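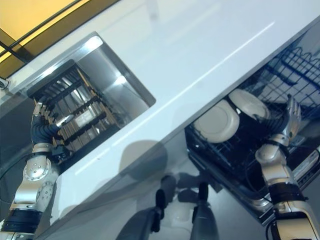

ok paper's finally up so, thread. two-handed dish unloading, what we tried, what worked, what's still bad. typing this between meetings, sorry in advance

short version: we stopped treating the two arms as one big action. each hand gets its own little policy, and a third small net decides how hard they have to listen to each other. we call that number the coupling. that's the whole trick

why bother. in a kitchen one hand is very often just holding something. left hand on the rack, right hand going after a plate. if you train one policy on both arms it learns that the left hand should wiggle whenever the right one does. holds get mushy. rack slides. everybody who's done this has watched the rack slide

so: coupling near zero = left hand holds and ignores the rest. coupling high = both hands on one object, they'd better agree. it's learned from the demos, no labels. we thought we'd need labels. Lina Harb bet me we wouldn't and I owe her lunch

data. 928 teleop demos, 2 operators, one kitchen (yes, one kitchen, see limits below). head camera plus joint readings. no wrist cameras, we had them on for a while and they helped less than moving the head camera did

demos are messy on purpose. early on we told operators to be clean and smooth and the policy fell apart the first time it missed a rim. now they're told to miss sometimes and fix it. 29 of the demos are nothing but recoveries and dropping those hurt more than dropping a random chunk of the rest

eval was 500 trials, split evenly between our split policy and the joint one. same start poses, order shuffled, person resetting the plates didnt know which was running. Kenna Nisbet ran that part and was very strict about it, thank god

result: split policy wins on anything where one hand braces. rack to dishwasher, dishwasher to rack, both ways. on stuff where both hands carry the same thing (big tray) it's a tie. we looked hard for a gap on the tray, there isnt one. table in the paper has every task incl the ugly ones

the thing I like best is the coupling plot. it sits low the whole time the right hand is reaching, then jumps right when a plate comes free of the tines. nothing in the loss asks for that. fig 4 if you only look at one figure

things that did NOT matter: bigger image encoder. longer history. the fancy action tokens I spent most of December on. RIP

things that mattered way more than they should: glare. shiny counter, shiny sink, bright plates. policy would reach for a streak of light like it was a rim. we jitter exposure in training now and it mostly stopped. mostly

also the policy's own shadow. lower cabinet gets a big blob of shadow off the head and shoulders and it moves when the robot leans. one version had clearly learned to use it as a lean sensor. changed the lights, it got lost. random lighting fixed that one

limits, since someone will ask. one kitchen. plates and bowls, no glasses. we don't touch wet vs dry at all. two plates close together in the lower rack is still the top failure, fingers go in beside the back one and bump the front one on the way out

and it's slow. slower than me, slower than my kid. we did not tune for speed, please don't clip the video at 1x and send it to me

q from the replies: could you just hard code the coupling? we tried, two settings with a switch. fine on easy starts, bad on anything where the rack needs a nudge halfway through. the in-between values get used a lot more than I expected

q: does it transfer to a different hand? don't know. the group at Plinlow has our checkpoints and is trying it on theirs. ask them, not me

q: why "Gultora"? it's the name of the codebase, predates me, no one remembers. the method itself has a boring name and you can find it in the title

code + the 29 recovery demos are out now. full set when the storage thing gets sorted on our end. if the install script dies on the camera step, pull again, I pushed a fix an hour ago

ok meeting. will get to DMs tonight. if you run it on a kitchen that isn't ours pls tell me, even if it's a disaster, esp if it's a disaster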